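Kitchen tips for a simulated robot

How to set up a counter that teaches your planner something

I write control software for a robot with two arms, and most of my working day is spent in a kitchen that exists only inside a simulator. Over the last winter I wrote down what helped me, in the same style as my mother's notebook of kitchen tips. Please use what fits your own setup. The names below are from our tools: Endus is our planner, Jellen is the perception module, and Taslow is the small editor where we build the counters.

Before you start

Wipe the counter. I mean the collision world, of course. Old objects stay in the Endus memory after a reset, and then the arm makes a large and elegant detour around a pot which was deleted in the morning. One call to clear the world at the start of each episode saves you much confusion.

Choose a counter with a pattern. On a plain gray surface Jellen looked excellent, and I was proud for 2 weeks. Then we changed to marble with veins and it began to see thin sticks everywhere. Now I tune the segmentation on marble first and go to the plain surfaces later.

Keep a free strip between the things. For our hands 12 cm is comfortable. With less than this the planner still finds a path, but it takes long and the elbow goes to strange places.

Bowls

A shallow bowl looks easy and is not. The convex hull closes the opening like a lid, so the planner believes that the fruit is inside a solid body. Split the bowl mesh into parts before you load it. With 14 parts ours is good enough, and the planning time stays reasonable. 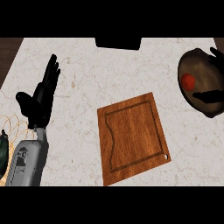

When one hand goes inside a bowl, tell the planner which fingers are allowed to touch the rim. I keep this as a short list in the task file, and I remove the permission again when the hand is out. If you leave it on, the next motion will happily drag the bowl across the counter.

Small round fruit should get a little rolling friction. The default value is zero, and a tomato with zero rolling friction never comes to rest. Jellen then reports a new pose at every step and Endus plans again and again.

The waiting hand

Give the second arm a proper resting pose – high enough to be clear of the board, with the fingers extended. Do not just freeze it where the last task ended. I save the pose under a clear name and every task file begins and ends with it.

Cutting boards

Turn the board a little at the start of every run. If it is always parallel to the counter, you will not notice that your grasp code ignores the rotation. Mine ignored it for more than 4 months.

The juice groove can be left out of the collision mesh, but leave it in the visual one. Jellen must learn that a dark line on the board is not the edge of the board.

Cleaning up

Save the random seed together with the log, in the same folder. Vik, our log viewer, can replay a run from these two files, and a failure that you can replay is already half repaired. Delete the good runs in June, when the disk is full, and keep the bad ones.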